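Sim results from the Puven paper: what does 3674 rollouts buy you?
Robot Learning > Papers and results
Started by tpalumbo, 2021-02-28

tpalumbo
Read the Puven write-up twice and I still don't buy the headline. They train a policy in simulation, run 3674 evaluation rollouts, and report that adding a wrist view "closes the gap" on kitchen tasks. Closes it compared to what? The baseline gets one fixed view and half the training steps. That's two changes, and they credit all of the gain to one of them.

I reran their released checkpoint on my own machine over the weekend. My wrist view at one of the steps where the policy stalls:
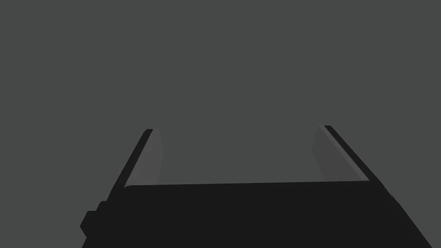

Serena Ferraro thinks the training steps matter less than I'm making out. She wrote to me that she gave the baseline the full schedule on her copy and it moved 2 points, well inside the spread between seeds. Fine, but she ran one task. I'd want all 9 before I let them off.

My other complaint is the wrist view itself. Open jaws and flat gray give the policy nothing to locate an object with, so at steps like that one it has to be leaning on the other view or on the joint angles. The paper never drops the inputs one at a time. Without that table the claim is a guess.

fulvio_b
You're being hard on them. Everybody in this area skips ablations when the page limit bites. The numbers are reproducible, the code runs, and that's already better than Illa, where I spent most of a month getting the environment to load.

tpalumbo
Code that runs is the minimum. I'm not handing out prizes for it.

rsrivastava
The seeds bother me more than the ablation. Appendix B says 1000 rollouts for the main result, the abstract says 3674. I think the larger figure pools every task and every checkpoint, including the ones they picked the best from. If you select a checkpoint on the same rollouts you report, the number goes up for free.

tpalumbo
I missed that. Page?

rsrivastava
Second paragraph of B, under the learning rate stuff. It's one sentence.

fulvio_b
OK, that one is bad if true. Has anyone asked the authors?

aferraro
I did, no answer yet. I also want to raise the layouts. They call them "diverse kitchens," but the ones I've opened share the same handful of furniture pieces with different textures on them. I dumped a wider view from one rollout, with an arm up between the cabinet and the black appliance, and a mug on its side on top of the appliance:

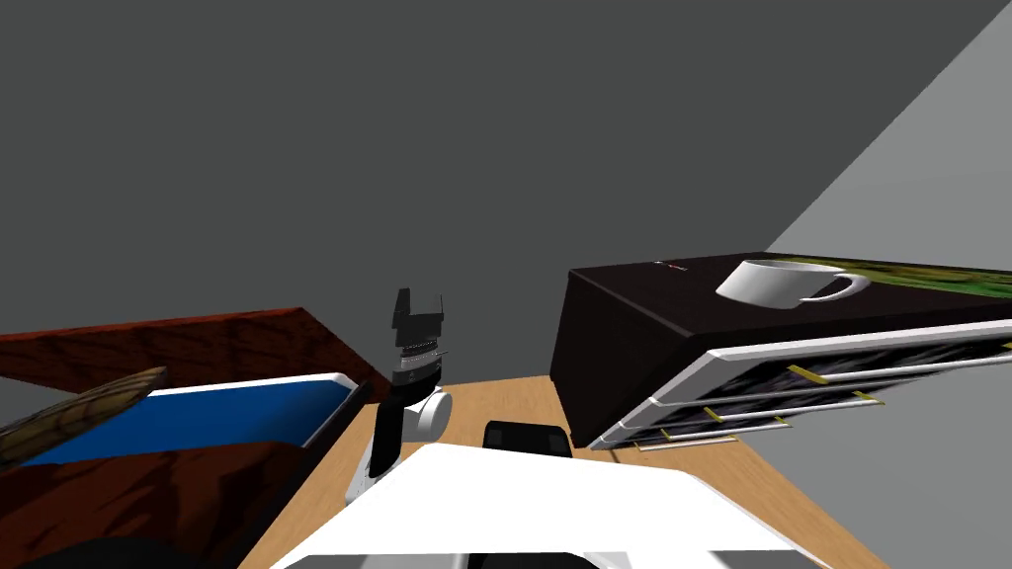 My problem is that success gets scored on the target object only. The checker reads the target's final pose and ignores everything else on the table. A policy can shove the rest of the setup around and still collect a full point. Sarkari at least subtracts for disturbed objects, and the scores there are a lot lower for it.

fulvio_b
Sarkari's penalty is arbitrary though. Move the threshold a little and the ranking flips. I'd take a simple checker I understand.

aferraro
I'd take a simple one too if they reported it as "target reached." They call it "task completed."

rsrivastava
Agree with Amedeo on the wording. Has anybody tried these checkpoints on the Fabbri layouts? That would settle the generalization argument faster than we will.

tpalumbo
Planning to in March if I get the machine time. Same seeds for both models, same number of steps, checkpoint fixed in advance. I'll post the logs either way.

fulvio_b
Post the config too please. Last time you forgot it.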